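Walk-through checklist, Unit 2, Salcedo St
Sep 23, 2025
Done by: Araceli Ibarra
Last one was July, notes from that carried over where still open.

Key: OK / FIX / WATCH / NA

ENTRY AND HALL
Front door deadbolt, opens from inside without key: OK
Screen door closer: FIX. Slams. Adjusting screw is stripped, need a whole new closer, Likska do them
Mat flat, no curled edges: OK, swapped for the rubber backed one
Hall light and switch: OK
Smoke alarm, hall: OK. Test button held, loud. Alarm date still fine, wrote it on the base in texta so we stop taking the thing down to check
Exit path clear, min 600 mm: OK now. Shoe rack was sticking out, moved it behind the door, please leave it there

KITCHEN
Cooktop knobs, all turn off with a proper click: WATCH. Back left is soft
Rangehood filter: FIX. Greasy as. Soak it, if it doesnt come up get another
Fire blanket within reach, not above the cooktop: OK
Extinguisher gauge in the green, tag punched: OK
Safety switch tested at the board: OK, tripped and reset fine. Fridge back on after, checked
Power leads clear of the sink: FIX. Kettle lead is too long and ends up in the wet, wind it up or move the kettle to the other bench
Hot tap max: 53 at the kitchen sink. Comment from July said same. Plumber to confirm what we're allowed at the bathroom basin, different limit there

BATHROOM
Exhaust fan: OK but noisy
Tempering valve: WATCH. See above, waiting on plumber
Non slip strips in shower: FIX. Two have lifted at the corner, toe catcher. Pull the lot and redo
Grab rail fixings: OK, put full weight on it
Door lock can be opened from outside with a coin: OK
Silicone: going black again behind the tap. Not safety, just ugly

BEDROOM
Window restrictor: OK
Blind cord cleat fixed to wall, cord wound up high: OK. Was loose in July, Ekia came back with longer screws
Smoke alarm, bedroom: OK
Slats and legs: OK. Pushed down on each corner, no movement. Check again when the mattress is next flipped
Bedding: label still on the doona, Stitwood one. Washing instructions are on the back of the label, warm not hot, so whoever is boiling them please stop
Heater kept 1 m off anything fabric: FIX. Spot is marked on the skirting, heater keeps wandering. If it moves again we go to a fixed panel one

Room has to be finished before the linen goes on, otherwise everything gets lifted twice. Same order next time: window, alarm, bed, heater.
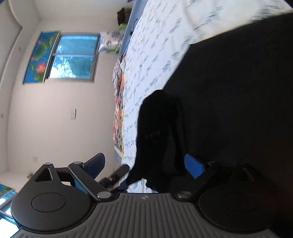
LAUNDRY
Dryer lint filter: FIX. Done on the spot but it was packed. Needs to be on the cleaners sheet, every visit, no exceptions
Dryer vent hose: OK, no kinks
Washing machine hoses: WATCH. Cold one has a bulge starting near the tap. Replace both, they're cheap
Chemicals up high, latch works: OK

OUTSIDE
Back step edge strip: FIX. Faded, can't see it at night. Repaint yellow
Sensor light: OK
Gas bottle upright and chained: OK
Gutters: NA this time, ladder at the other property

JOBS, DO FIRST
Shower strips
Washing machine hoses
Heater spot, and tell the guests as well
Plumber re hot water (left a message, no call back yet)

Closer and rangehood can wait till Friday. Reciepts to Araceli, put the unit number on them this time.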